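Shared tables, shared rules: notes for my talk
Speaker: Ramil Layug, Stasevura 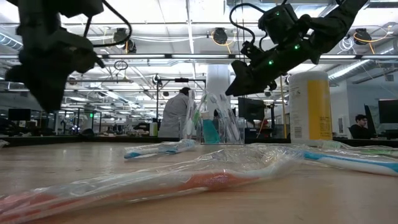
Good morning, and thank you to Francine Lachance for the invitation. I have 12 minutes, so I will speak only about the rules we use when people and robot arms work in the same hall. (Speak slowly here.)

First rule: the table belongs to one person per shift. This person signs the sheet and decides when the arms may move. Others can give advice, but they do not touch the start button. At Voronen we had two operators for one table, and each of them believed that the other had checked the stop.

Second rule: test the emergency stop before the first run, with the arms in motion at low speed. Write down the time. A stop that was pressed only when the arms were standing still is not tested for us.

Third point, the objects. We work with small consumer goods, many of them still in their wrapping. Clear plastic reflects the light and it moves when the gripper comes near. Please write in the log if an item is wrapped or unwrapped. Murray Friesen asked me last year why this is necessary. My reply was to show him two logs with the same item name and very different results.

(Pause. Ask who keeps such a log already.)

Now cables. Each cable on the arm needs enough slack for the full reach, and the loop must not touch the table at any position. We check this by hand in 3 positions, with power off.

Hands: nobody reaches over the table while the arms are enabled, also not to pick up a fallen item. Disable, reach, step back, enable. Aaliyah MacLeod translated this line for the Després site and it is now printed there beside the door.

We have 2368 log entries under these rules. I will not show the table of them today, it is too small to read from the back. Colton Hawthorne has the printed copies, please ask him in the break.

Questions. If somebody asks about Urkoreo, say that the review is planned for December.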